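ok a short thread about peer review, written at 2 in the morning, so bear with me

I got a review back on my Starkberg paper this September. Two reviewers. One was tough and really useful. The other spent a whole paragraph guessing that I must be a first-year student, and said the draft "wasted an afternoon." I've been teaching for more than 24 semesters, friend!

The comments under the insult were fine, too. Move the methods up, cut the Ruchti section, define my terms sooner. I did all three in one evening. I just had to walk around the block a couple of times first.

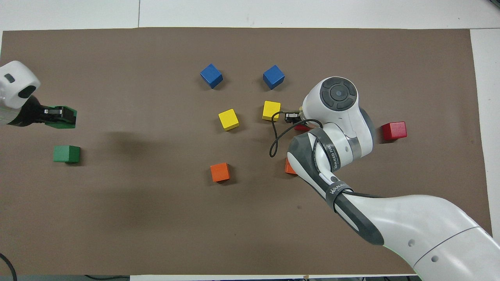
So I asked Sepehr Mazandarani down the hall how he writes his. He drafts the whole thing, goes home, and reads it the next day as if his own name were at the top of the paper. Then he takes out every sentence he'd be embarrassed to say across a table. Usually the review gets shorter.

I tried it on the one I owed Minda (late, sorry Minda). Took out "clearly" four times. Took out "the author seems unaware" - ouch, I really typed that. My 2894 words came way down and every actual criticism was still in there.

Also wrote to the editor about the first-year student line. Very polite note. She answered within the hour and said she'd have a word.

If you've got a review sitting half done tonight, maybe give it one more read before you hit send. And if you're reviewer two on my Akon paper - hi, please be gentle, I'm going to bed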